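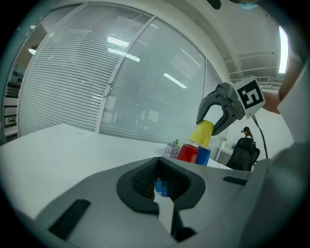

Cups, round one. The yellow one is being held just over the blue, with the red standing beside it.

Gripper trials at Stallport: the gallery

Welcome, and thanks for stopping by! We promised everyone who came through the workshop that there would be a page with a photo and some notes from the hand-held gripper trials, and it has taken me rather longer than I said it would (sorry, Floor, I know you asked twice). I'm Wilma Van Damme and I look after the testing side of things at Stallport, so if something on this page is muddled, please write to me and leave the others in peace.

The idea was simple enough. We had been going back and forth since June over which finger shape to settle on for our hand-held tools, and everyone had a favourite, and everyone's favourite was the one they'd spent the most time with. So we set aside a proper stretch of days, put the tools on one big white table, and asked people to do the same handful of jobs with each set of fingers. Plastic cups were the first job. They're light, they're cheap, they come in cheerful colours, and they are surprisingly fussy to pick up neatly when they're upside down and you're holding them by the base.

About the fingers

The black fingers in the picture are the curved ones, which we call the Verbruggen set after the drawing they were based on. They wrap around a cup instead of pinching it flat, and most people took to them quickly. Geert Baert was the great exception. He prefers a straight finger for everything, and he wrote me a very thorough note about it, which I have read, and which I will answer one of these days.

The other set, the Wonda fingers, are straight with a softer pad. They were lovely on boxes and pens and quite good on anything with a flat side. On cups people tended to squeeze harder than they needed to, and the rims went a bit oval.

Each set did 39 runs of the cup job. A run counted as good if the cups ended up stacked and nothing else on the table had been knocked. The curved fingers came out ahead by 9 good runs, which is a nice clear gap for a small trial like ours, though I wouldn't want anyone carving it in stone just yet.

About the markers and the cameras

The white cube with the bold black square pattern rides on the gripper so that the tool's position can be followed from outside. Ataberk Keskin did the mounting, and then did it again with the cube a little further back when we found that some people's wrists kept getting in front of it. The second position is much better. If you have a cube on an older bracket at your own bench, come and see him and he'll swap it over for you.

We also tried two lenses. The very wide one bends the edge of the table into a great sweeping curve, as you'll have noticed, but it takes in both the job and a good deal of the room, and that turned out to matter more to us than straight lines. Maarten Geerts, who had been firmly in favour of the narrower lens, changed his mind over lunch and has been very gracious about it. His Kideo logging script saved 3146 short clips over the whole trial, with some 100 of them set aside for a second look, mostly where the marker had been lost for a moment.

A few small things people asked me

Yes, the cable can be routed differently. A longer one is on order, and left-handed colleagues will get theirs first.

Yes, you may put your own objects forward for the next round. Floor Dekker is keeping the list, and so far it has a garlic press, a wool sock and a tin of travel sweets on it. Please nothing with liquid in it!

No, we haven't chosen a finger set for good. The curved ones will stay on the tools for now and the straight ones are in the labelled drawer under the bench, where anybody is welcome to borrow them as long as they go back in pairs.

More pictures will be added once I've had a chance to sort through them and ask people whether they mind being in them. If you took any yourself, I'd be so pleased to have copies, large or small.

Page last updated 27/02/2026 by Wilma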